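Ticket 1103: paper on table 3 does not stay flat
Opened: Mon 29 June
Place: Munro room
Status: open

The white paper on the table is two sheets joined in the middle. I have pressed the front right corner down with my hand, but it comes up again.
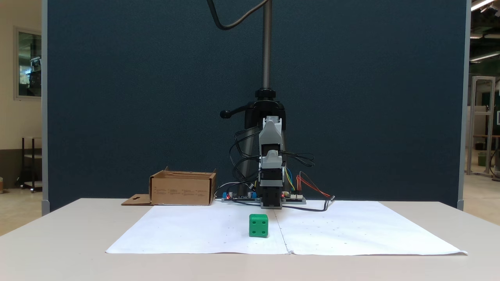 Ornemik
Room support, Tekstead

The corner is still lifting a little. The seam lies well, so please leave it. I would like to try thin tape under the corner only. The pencil dots must stay, please do not rub them out. If the tape fails, I will ask Pestusach for heavier paper, 300 gsm.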